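Do meal kits really cut waste?

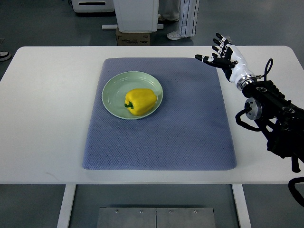 A yellow pepper on a green plate.

Baran says its new weekly boxes will end food waste at home. I have my doubts. The claim rests on a survey of 393 customers, all of whom had already paid for six boxes – hardly a crowd likely to grumble.

The leaflet sets their bins against those of 1,772 other households, but leaves out how big those households were. It says nothing of packaging either. Sugeng Menon tried the box in January and ended up with a drawer full of sauce packets.

Stanisława Zieliński, who likes hers, tells me she throws out less salad than she used to. Fair enough. She also started writing a shopping list that month, and a list is free.

Baran has promised fuller figures by spring. I'll print them if they come.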